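Gralleck hill course: AI cars brake to a near stop at the Sescombe bridge

Posted by Rana in Track Building / AI Lines

I am converting my Gralleck hill course to a closed loop, 2,649 m long with 14 corners. The AI line was recorded in one clean lap at moderate speed and it loads without errors. Every AI car brakes hard on the straight before the Sescombe bridge, drops to walking pace, then accelerates away as if nothing had happened. Player physics are fine at the same spot. The road mesh is one piece on both sides of the bridge.

Already tried: re-recording the line twice, deleting the cached line file, and removing the bridge railings. No change. AI strength makes no difference either.

Grarnside

Check the spacing of the line points before you touch anything else. If you paused or ran wide during recording you can get two points nearly on top of each other, and the solver reads that as a very tight radius. It then computes a corner speed for a corner that does not exist. Open the line in the editor, zoom in on the 100 m before the bridge and look for a kink. Delete the bad point, smooth 5 points on each side, and rebuild the speed profile. Smoothing alone is not enough – the old speeds stay in the file until you rebuild.
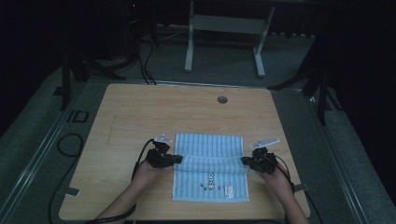 Light blue ribbed towel on a wooden tabletop.

If the line is clean, look at the side boundaries. The AI also slows where the left and right limits pinch together, and a bridge is the usual place for that. Set them by hand to the real road width over the whole deck.

pitwall_800

Had this on a mountain track once, I just lowered the AI level and lived with it. Maybe try a different car?

kerbheight

Agree with Grarnside on the boundaries. One addition: if the bridge deck is a separate physics surface, check its grip value. On a copied material it is easy to leave a gravel value on asphalt, and a player on a short straight may not feel it. The AI calculates its speed from grip, so it will brake on a perfectly good line. Compare the entry for the deck with the one for the main road. Rebuild the speed profile after that as well.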